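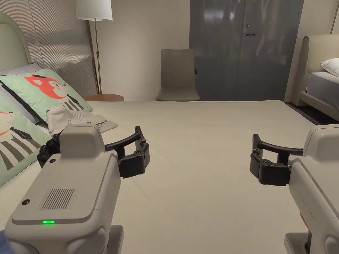 2 min read

September 2025
By Mahtab Farahani

Lụa Đào has trained housekeeping staff at Rikmont, a group of serviced flats, since January. Her subject this morning is the bottom sheet, and she will not discuss pillows until it is finished.

"Plain off-white shows every fold," she says. "It is a good colour to learn on. A pattern hides poor work."

On a wide bed she centres the sheet by its middle crease, secures the corners at the headboard end and works down. An upholstered headboard changes the order slightly. The mattress has to come forward by the width of a hand before the sheet is tucked, then go back. "If you push your fingers down against the fabric you mark it, and pale fabric keeps the mark."

Rikmont washes its sheets in loads of 28 and withdraws each one after 100 washes. Đào would prefer to judge by feel. "Some are thin at 80 – some are fine well past the limit. The number is there for the accounts."

Pillows follow in a fixed sequence, plain at the back and printed in front. The mint-green pair with cartoon animals belong to the family flats. One has a fox-like face and striped clothes, and trainees tend to prop it upside down when they are in a hurry. She asks them to check the face before they let go.

Folded items stay at the foot of the pillows until the sheet has been smoothed a last time, from the centre outwards with the flat of the forearm. Labels are read at this point, and anything in the wrong size goes back to the linen room.

Lamps and side tables are dusted before the bed is touched. "Dust comes down," says Đào. "Then you do the sheet again."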